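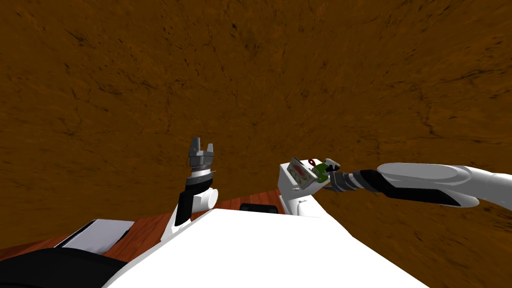

Ticket: Connection drops every evening, Lullside office
Opened by: Bevan Sheehan
Handled by: Tipene Kerslake, Stasow support
Equipment: Pryor modem, supplied by Zorville
Status: Open (reopened by customer)

Original report

The line drops most evenings between six and nine. The modem's internet light goes from green to amber, stays there for a minute or two, then comes back. The log page on the modem shows 106 disconnects since the last restart. I was told on the phone that this is "within the normal range for the area." I would like to see that range in writing.

Before anyone asks, I have already turned it off and on again. I have also swapped the phone cable, taken the cordless phone off the line, and moved the modem out of the cupboard. None of it changed the evening drops.

Reply from Tipene Kerslake

Thanks Bevan. I can see the drops at our end too. Could you please plug a laptop straight into the modem with a network cable and run a speed test during the evening? That will tell us if the wireless is playing a part. I've also pushed new firmware to your modem, which should improve stability.

Customer update

Wired test done. Got 44 megabits down on a plan sold as 50, so speed is not my complaint. It dropped twice while the laptop was wired in, and the light on the modem went amber both times. I don't see how the wireless can turn that light amber, but I'm willing to be told.

As for the firmware, the version number on the status page is the same one I wrote down in June. Either the update didn't install or it never got sent. Which one?
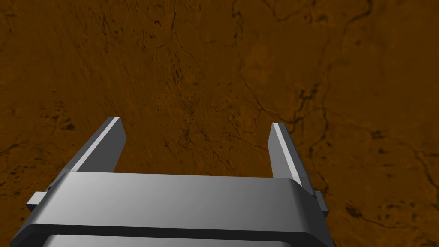

Second reply from Tipene Kerslake

You're right about the firmware, sorry. The job shows as queued on our system and didn't complete. I have sent it again and the modem now reports the new version. I've also moved your line to a more stable profile, so you may notice a small loss of speed. Please leave the modem on for a full day so the line can settle.

Customer update

Left it on for a full day, then another. The version number did change this time, so credit for that. Speed is a little lower, as warned. The drops are fewer but they still come in the evening. "Settling" seems to be a word for waiting until I stop writing in.

My neighbor is with a different provider on the same street cable and has the same trouble when it gets dark. That sounds to me like something outside the building. Has anyone tested the line from the cabinet?

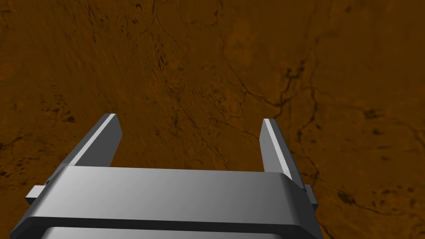 Attachment 3: gray gripper with its fingers open, brown surface behind.

Third reply from Tipene Kerslake

A remote line test was run and came back clear, but it was run at midday. I've asked for it to be repeated at 7 p.m. and have requested a technician visit to the cabinet.

Customer update, September 4, 2026

No visit date yet. I got an automatic message saying the ticket was resolved, so I have reopened it. Please don't close it again until the evening test result is posted here.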